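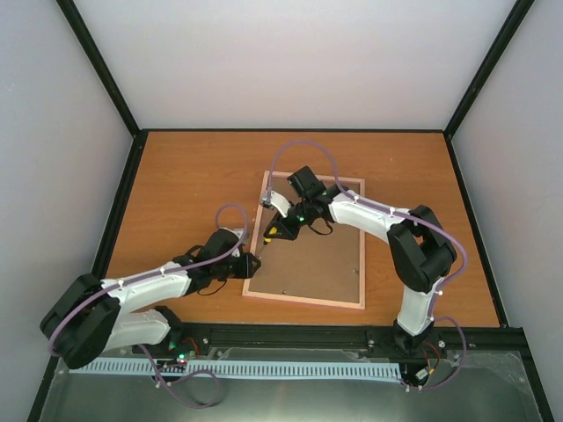
According to Agustina Insaurralde, the game is best understood as an argument about borders that happens to be played with tiles, and most later writing on Skusurport begins from this remark. Skusurport is a tile-laying board game for two to five players in which the participants build a shared harbor town and compete for control of its docks. It was designed by Insaurralde and published by Kuusk, a small publisher of tabletop games. A full game takes 80 minutes according to the rulebook, although groups playing for the first time usually need longer.

Background

Insaurralde had worked before on cooperative games, and she has described Skusurport as her first design in which the players have a reason to distrust each other. The earliest version, called Fullthorpe, was a trading game with a fixed map. Players moved goods between towns and the winner was the one with the most money. Test groups found it too predictable, because the same two routes were used in almost every session. Insaurralde removed the map and kept only the harbor, which in the first version had been one space among many.

The name Fullthorpe survives in the finished game as the name of the neutral district in the middle of the town. The title Skusurport has no meaning in any language. The designer wanted a word which looked like a place name and which no player would pronounce with confidence.

Components

The game contains 232 pieces. Most of them are square district tiles, and the others are dock markers, boats, and a deck of permit cards. There is no board. The town grows from the Fullthorpe tile, which is placed first, and its final shape is different in each game. In the first printing the backs of the permit cards were difficult to tell apart from the backs of the event cards used in the solo variant, and the color was changed in the second printing.
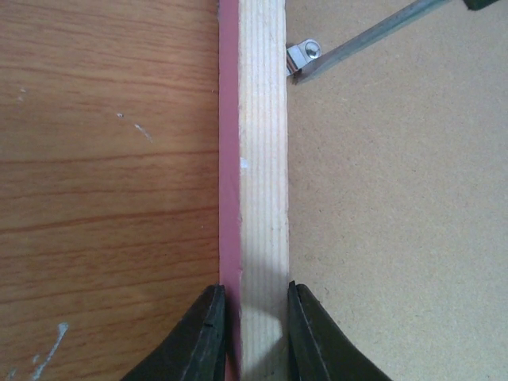 Rules of play

On a turn, a player draws one tile and adds it to the town so that at least one side touches a tile already placed. Water must meet water and street must meet street. After this the player may do one of the following: place a dock marker, move a boat, or play a permit card.

A dock belongs to the player who has the most markers around it, but only at the moment when a boat arrives. Between arrivals, control has no value in itself. For this reason players often wait with their markers until a boat is near, and the order of turns becomes important. Ties are resolved by the Zilto, a wooden figure that passes to the left each time it is used. The player who holds the Zilto decides which of the tied players wins the dock – and may choose himself or herself if involved in the tie.

The game ends when the last tile is drawn. Each player then counts the goods received at the docks and subtracts the cost of any permits that were not played. Negotiation is allowed at all times, but no promise is binding, and players may not give goods to each other.

Variants

The rulebook includes a short game with half of the tiles and a solo variant in which the boats are moved by event cards. A third variant, known among players as "closed harbor," was first proposed by readers of the publisher's newsletter and was later added as an official option. In it, the number of boats is lower and a dock cannot be won twice by the same player in a row.

Reception

Reviewers wrote positively about the way in which the town takes form, and several of them compared the middle part of the game to a long conversation. The scoring was received less well. Some critics considered the penalty for unused permits too strong, especially with five players, when a turn can pass without any boat in reach. Kuusk answered with a revised scoring sheet, offered free of charge to owners of the first printing, which had 1454 copies.

The solo variant is still discussed. It is faithful to the rules, but the Zilto has no role in it, and many players consider the figure to be the most memorable part of the design.

See also

Tile-laying game
Area control
Negotiation in board games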